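2 min read

10/26/25

I finally sat down with the Brenska hand grippers, the pair Gervásio has been after me to try before our trial period runs out in December. I wanted one good unhurried day with them before forming an opinion, and I got most of one. The kit is $3,231 with both hands and the Bruleo software, which made me swallow hard, but let me be fair and write down what I liked first.
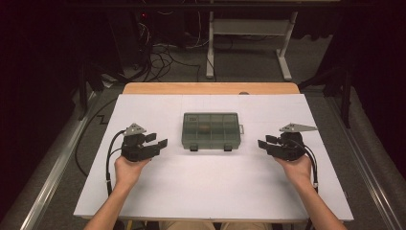 Both grippers at the board, with the green organizer box between them.

They sit nicely in the palm, and I like having the cables run down along my arms, though I'd pay extra for softer ones! Rosângela thinks the Havo set is just as good for $2,000 less, and she may be right, but she hasn't had to hold that one for a whole afternoon the way I did last winter (my poor thumbs).
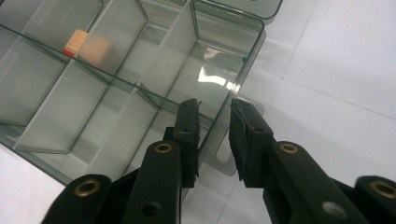

Small compartments are what I care about most, and I want to spend longer on that little wooden cube before I write back to Batista with my answer. I also need to ask them about spare finger pads, and whether the warranty covers both hands or each one separately. Page 243 of the manual says one thing and the order form says another. Tea now, and then bed.

© My bench diary. Write to me through the contact page. Back to top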